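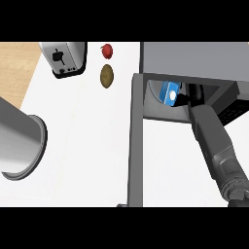

Does any of it carry over to a real kitchen, someone at Larkport asked when the first batch went round, and the reply at the time was a long pause followed by a link to the licence. The longer reply is this file.

Gestdale Kitchen Set

What this is

A collection of 835 simulated demonstrations of a single robot arm moving groceries and small packaged goods in and out of kitchen appliances. No real potatoes were involved. Each demonstration was driven by a person with a hand controller, recorded in the Brivska simulator, and kept only if it got past the checks described further down. The set is meant for imitation learning: you show a policy what a person did and hope it picks up the good habits.

It will pick up the bad ones too. See Known problems.

What is in a demonstration

Every episode has its own folder containing:

video.mp4 – the rendered camera view, letterboxed top and bottom
states.npz – joint positions, gripper opening, object poses
actions.npz – what the operator asked the arm to do, which is sometimes a different matter from what it did
task.txt – one plain sentence, such as "put the blue box in the microwave"
meta.json – kitchen layout number, operator number, random seed

The black bands in the video are padding, added so that every clip comes out the same shape. Crop them if you like. We trained with them left in for most of January before anyone looked, and the policy had no complaints.

Kitchens and objects

There are 11 kitchen layouts. Counters, appliances and lighting change between layouts, and the objects are scattered afresh for each episode. Most episodes include things that have nothing to do with the task: an apple, a potato, a toaster minding its own business on the worktop. They are there so that a policy has to read the instruction instead of grabbing whatever is nearest.

Object models come from the Urquhart pack, which is generous with fruit and mean with crockery. Sizes were left as supplied. If you think the apples are on the small side, you are the third person to say so.

How it was collected

Operators worked in short sittings and were given the task sentence, the start position and no further advice. We tried further advice in the pilot. It produced beautiful, identical demonstrations and a policy that fell apart the moment a box was turned sideways. Left alone, people reach in from odd angles, change their minds, bump the door and try again, and the resulting mess trains better.

An episode was kept if:

- the object finished inside the target region
- the gripper had let go of it
- nothing had passed through a wall, a counter or the floor

The last check was added after an operator found that, with enough patience, a carton could be pushed straight through the back of a cupboard. Technically quick. Not a skill we wished to teach.

We threw out 42 episodes by hand after the automatic checks had passed them. They are listed in rejected.txt with a reason for each. Some of the reasons are short-tempered and have been left as written.

Splits

Train and test are divided by kitchen layout. The last 2 layouts are held out entirely, and please keep them that way. If your numbers on the held-out kitchens look better than on the training ones, check your paths before you write the paper.

Known problems

Reaching into enclosed spaces is over-represented. Microwaves were popular with operators, and drawers were not, so drawer tasks are thin and the ones we have are a bit grudging.

Contact is too kind. Gripper friction was set high early on so that people could finish a task before lunch, and it stayed there. A carton held by one corner in this data would very likely be on the floor in yours.

The arm hides things. On a deep reach the forearm covers much of the target from the main camera, and there is no wrist view. We have the states to re-render one and have been meaning to do it – the script is in tools/, and it half works.

Task sentences are in English only, and they say "put" far more often than any person would.

On carrying over to real kitchens: a policy trained only on this set did poorly on our bench arm. Trained on this set first and then on a modest number of real demonstrations, it did better than with the real ones alone. We would not claim more than that, and we would be a little suspicious of anyone who did.

Licence and changes

Free for research use; the full terms are in LICENCE. If you find a broken episode, open an issue with the folder name and the seed. "The robot is being weird" has been received already and is under investigation.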